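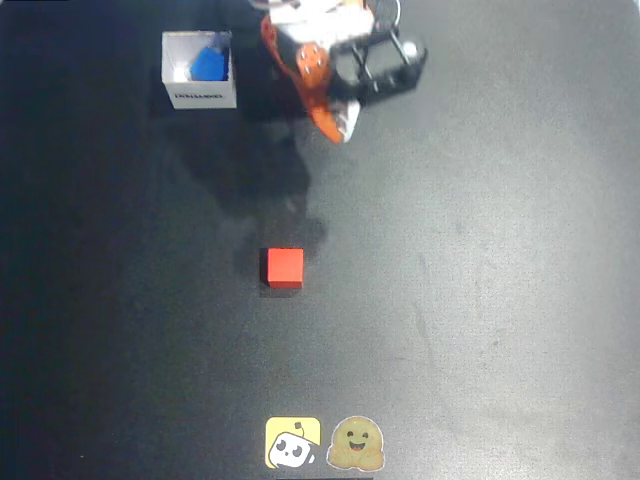
# Call for Participants: Teaching Small Tasks to a Tabletop Robot Arm

The Astari Laboratory at the Medrano Institute is seeking adults to take part in a study of how people with no technical background teach a robot arm by demonstration. The study is led by Dr. Valentyna Dmytriv and coordinated by Kiprono Athumani.

## Background

In our earlier study, people guided the arm through picking up a single cube and placing it in an open box. A control policy was then trained on their demonstrations. Policies trained on 47 demonstrations from several people coped better with a change in the cube's starting position than policies trained on 100 demonstrations from one experienced operator. We now wish to learn which differences between people account for this result.

## What participants will do

Each participant attends 2 sessions, held in the same month. In the first, you will practise moving the arm and then record 30 demonstrations at your own pace. The cube's starting position and angle will vary from one demonstration to the next. In the second, you will watch the arm attempt the task and tell the researcher where you would correct it.

Recordings are made from an overhead view and from a close view near the tabletop. The close view is used to study the approach to the cube — in particular, the height and angle of the gripper before it closes. 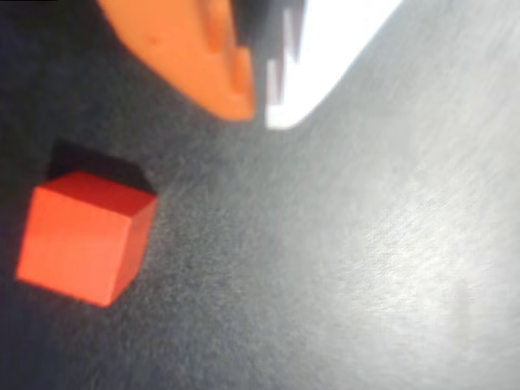 Flaldale, June

## Who may apply

We welcome applications from people who:

- are 18 years of age or older
- have not worked with robot arms, whether in paid employment or in study
- can distinguish red from blue, with glasses or contact lenses if needed
- are able to sit at a table for the length of a session, with breaks

Left-handed participants are especially encouraged to apply. The laboratory is wheelchair accessible, and the table height can be adjusted on request.

## Payment and privacy

Participants receive a gift card at the end of each session, and local travel costs are reimbursed. You may withdraw at any time without giving a reason and will keep any payment already received. Recordings are stored under a participant code, and names are held separately by the study coordinator.

## How to apply

Please telephone or write to Kiprono Athumani at the Astari Laboratory, stating your age, your preferred hand and whether mornings or afternoons suit you. Enquiries about accessibility should be directed to Upendo Barasa. Questions about the earlier study may be sent to Dr. Dmytriv. Applications close at the end of June.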